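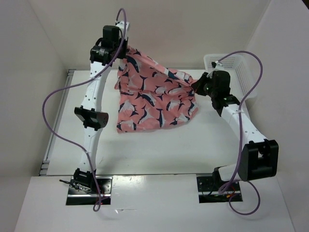
I bought the whale fabric in May, at the closing sale at Collet, because it was pink and I had never seen whales on pink before. They are navy with pale bellies, and there are some spiky fish mixed in. I had no plan for it. It went on a shelf with the rest and stayed there until I started clearing the shelves this winter.

The clearing out is going slowly. I have 11 bins of fabric, most of it cotton, and a lot of it was put away in a hurry. Anything rolled up in a ball comes out full of creases, and then I can't tell how much I have. So every piece gets opened on the white table, pulled straight along the top edge and folded again.

The trick with a floppy piece is to hold it by two corners and pull until the top edge is tight. The wrinkles in the middle can wait. If you start by smoothing the middle, the corners wander and you end up doing it over. I learned that from Maëlys Arnaud, who ran the Isbridge quilt evenings when I still went to those.
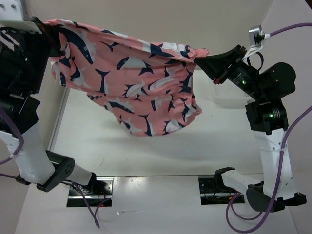

A print like this one is also a nuisance to cut. The whales go every which way – some lie across, some point straight down – so there is no real top or bottom. That is good for using up scraps and bad for anything where you want one whole animal in the middle. For a pillow cover I would lay the pattern piece over a whale first and worry about the grain after.

I fold to 15 inches wide now. I used to do 16, but the shelves I got from Harton are a bit shallow and the folded edges stuck out past the front. Heavy stuff goes on the bottom, flannel above that, thin cottons at eye level.

Gerardo Cruzado asked in the comments if I wash before folding. Yes, if it is going to be clothes. Quilting scraps I leave alone.

Next is the bin of corduroy, and after that the zippers, which are in a cookie tin and will need an evening of their own.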